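21st February, notebook, Manalo cell

Today Hanyu and I finished the working rules for the chessboard task in simulation, before anything goes to the real arm at Grosstead.

Rule 1. The approach height is 80 mm over the board and it is never changed inside a run. If somebody needs another value, it is a new run with a new number.

Rule 2. A piece standing off the board is a legal state. Log it, do not correct it by hand.

Rule 3. Keep the failed runs. Run 455 was deleted last October and Gudrun still asks me for it.

Chess task in the simulator, three views:

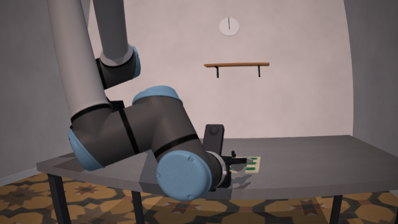
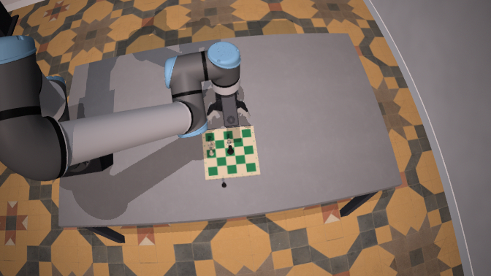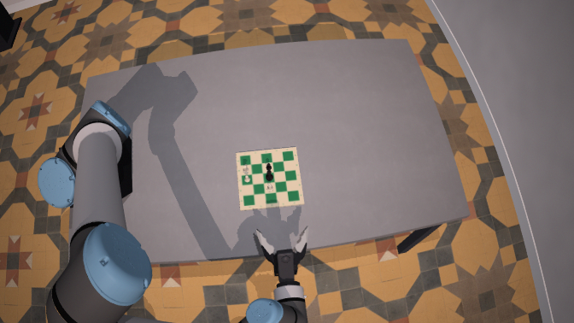

Didier does not agree with rule 2. He would prefer to stop the run and reset. I wrote his objection in the margin of the draft and we will decide with Blandine when she is back from Lolcombe.

Still open: who signs the change sheet when both of us are away. I propose Marcelle. Also the speed limit near the table needs its own line, at present it is hidden in section 4.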